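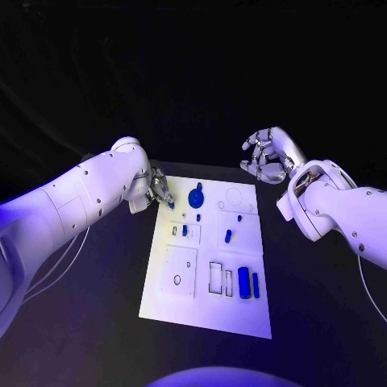

The naming of pale colours depends on the light in which they are seen, and the naming of white depends on it more than most. In daylight, speakers of English will call a wide range of surfaces white without hesitation: plaster, paper, milk, a painted door. When the light is strongly tinted, two accounts become available to the same speaker. One names the surface as it is believed to be, and the other names it as it looks at that moment. Under a cool bluish-violet light such as that in Figure 2, the white board on the dark tabletop looks pale lavender, and the backdrop behind it stays nearly black. A speaker may properly use either word for the board. The present section asks which of the two is chosen, by whom, and under what form of question.

Earlier work on colour words has tended to treat this choice as a nuisance. Samples are shown under a standard light, the answer is recorded, and the matter of other lights is set aside. The practice has clear benefits when languages are to be compared, but it leaves out a large part of ordinary speech. People talk about colours in kitchens at dusk, in shop changing rooms, under street lamps and in front of screens. They correct one another, and they allow for the light without remarking on it. A description of how colour words are used ought to have something to say about these settings.

Materials and procedure

The study took place over two sessions, both held in February in the same room at the Kozma building. A total of 60 adults took part. All had English as a first or main language, and all passed a standard test of colour vision before the first session. Each was shown 14 painted cards, one at a time, on a grey table. The cards ran from a plain white through a number of pale tints, and the order was changed for each person.

In the first session the room was lit to resemble an overcast day. In the second it was lit with a cool violet light, kept at a level at which ordinary print could still be read comfortably. Speakers were given several minutes to settle before the first card was shown. This period was judged to be important, as the eye adjusts to a tinted light quite quickly, and an answer given on entering the room may differ from one given a little later.

Two forms of question were used. Half of the speakers were asked, "What colour is this?" The other half were asked, "What colour does this look to you?" The wording was read from a sheet and was not varied. If a speaker asked whether the light was to be taken into account, the interviewer repeated the question and added nothing. These requests were written down, and they are treated below as part of the evidence.

The answers were taken down by Lilla Kovács and checked against the sound recordings by Ximena Jara. Where the two records differed, the recording was followed. The full list of answers was closed on 2020-09-29 and no changes were made after that point.

Plain and hedged answers

Under the daylight setting the form of the question made little difference. Speakers in both groups named the plain white card with the single word "white" and passed on to the next. With the pale tints there was more variety, chiefly in the use of compound terms such as "off-white", "a sort of cream" or "very light grey", but the two groups drew on the same terms and in much the same way.

Under the violet light the groups moved apart. Speakers asked what colour a card was tended to keep to "white" for the plain card, often after a pause. Speakers asked how it looked were more willing to offer "lilac", "lavender" or "a bluish white". A good many in both groups gave both answers, joined by a word that marked the difference between them: "it's white, but it looks purple in here"; "lilac — well, white really". The word "really" was especially common in this position. It was seldom heard in the first session.

We take these joined answers to be the most informative in the collection. They suggest that the speaker has not failed to decide. The question has been heard as one that could be asked in two ways, and both are being met. The order of the two parts also seems to matter. Speakers asked what colour a card was usually put the belief first and the look second, while those in the other group did the reverse.

The place of prior knowledge

It might be objected that speakers in the second session had already seen the cards in daylight, and that some were recalling their earlier answers. This is a fair point and cannot be wholly set aside. The cards bore no marks and were shown in a new order, yet a plain white card is not hard to recognise. Several speakers remarked that they thought they had seen a given card before, and some of them were mistaken.

There is a further difficulty, which concerns objects as opposed to cards. A card may be any colour, and nothing about its shape tells the viewer what to expect. A sink, a sheet of writing paper or a wedding dress is in a different position. A speaker who knows what such things are usually like may say "white" on that ground alone, whatever the light. For this reason we would not wish to carry the present findings over to household objects without a separate study. It seems likely that "white" would be kept more firmly there, and that the joined answers would be fewer.

The requests for guidance point in the same direction. They came almost entirely in the second session, and mostly from speakers who had been asked what colour the card was. The commonest form was some version of "with the light or without it?" Speakers plainly regard the light as something that can be taken away from a colour in speech. How far this holds in languages whose colour verbs differ from those of English is taken up in the next section.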